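Sullar two-arm table clearing demo, Grelwood open day - quick review

Went to the Grelwood open day in June mostly for the Sullar. Writing this up fast before I forget. Free entry, 16 of us to a slot, twenty minutes each. Bit tight. Queue for the coffee longer than the queue for the robots.

The pitch - a pair of arms that clears up after a meal. Mutiso sell it, Mimar do the grippers. Lumturie Popescu ran our slot and took questions without dodging, which I liked. Quoted 268 a month on hire, 295 with call-outs. Not cheap for a small canteen.

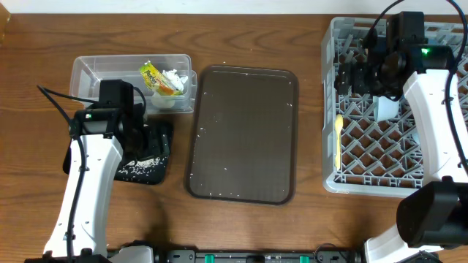
My main worry going in was mess. Any arm can lift a cup on a clean bench. So good to see rice about the place, grains on the black mat and the brown tray and stray ones on the wood, and a clear bin with a snack wrapper and crumpled white paper in it. Dish rack on the other side, yellow spoon lying in it. Proper leftovers. I'd want to see gravy though.

Good: quiet, small footprint, green light on each gripper easy to spot.
Less good: slow, cables loop about more than Id like near food. No word on how you wipe it down - asked, was told August.

Would I hire one? Not yet. Worth seeing if your near a show. Three and a half out of five.

Related reviews
Mimar soft grip pads, six months on
Mutiso tray trolley
Best dish racks for small kitchens
Grelwood open day: what else we saw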